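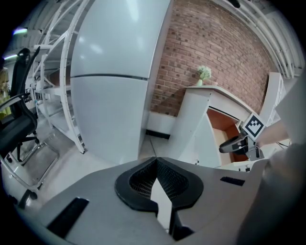
Door gaskets are the part of a two-door refrigerator I check first. The magnet strip inside the rubber loses contact at the corners before anywhere else, and the compressor makes up the difference without complaint.

The paper test is adequate. Close a strip of printer paper in the door, pull, move along a hand's width, repeat. Any spot where the paper slides out freely gets marked with tape. Do the upper door first, then the lower.

I log consumption with a Statum plug meter. One month came to 100 kWh, which is high for a cabinet that mostly holds lunches and oat milk. After I cleaned the gasket channel and warmed the lower corners with a hair dryer, the paper held everywhere except the hinge side. A replacement gasket from Thevar is on order.

Leveling comes next. The front feet should sit slightly higher than the rear so the doors fall closed. Readings for January will go in a separate post.

2,167 views | 3 comments

gasketcase: Petroleum jelly on the hinge side. Thin coat.

mill_street: Did the Thevar part need trimming? Mine did.

tallpantry: What interval does the Statum log at?

Contact | Copyright Grarkau Notes | Back to top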